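Call for participants: board-writing cell, Plokurley site

Kemeo is looking for 20 people from the packing and dispatch floor for a paid study. Until July the shift numbers at Plokurley were written on the whiteboard by the team leader. Now a robot arm does this work, and we want to learn what it changes in your day.

What you will do

Work beside the arm for one shift and tell us what you notice.

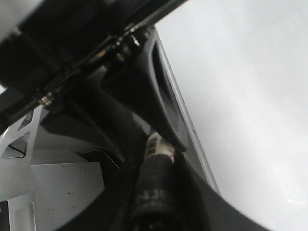

Who can apply

Any worker from Kemeo or Serko, day or night shift. You need no experience with robots. You should be comfortable handing over an ordinary whiteboard marker, black ink.
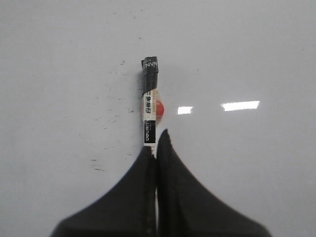 We would like to hear also from people who are against the change. Your supervisor will not see your answers.

What we ask after the shift

Was the writing easy to read from your place? Did you miss talking with the person who wrote it? 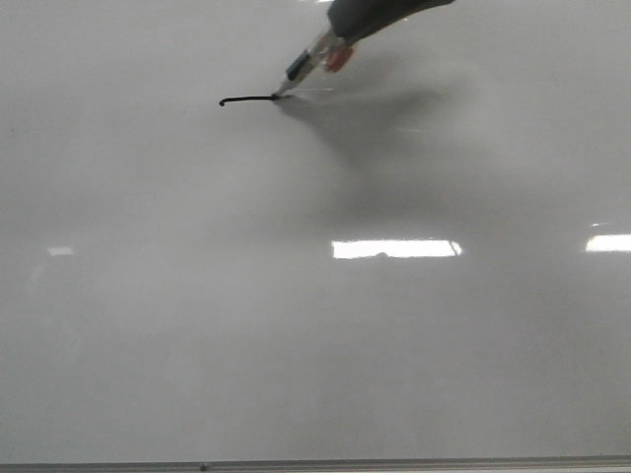 Pay and time

Your normal wage, plus a $57 allowance. A thin or faint line on a number is a thing we want reported, so please bring your glasses if you use them.
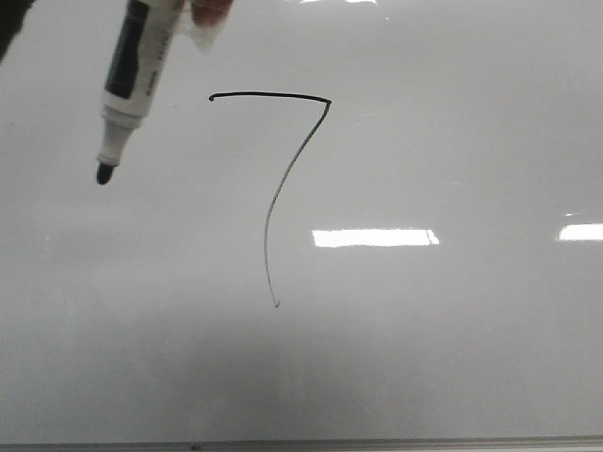 Nobody's hours will be cut as a result of the study. Apply at the Ingvarsson office by 10 September 2018.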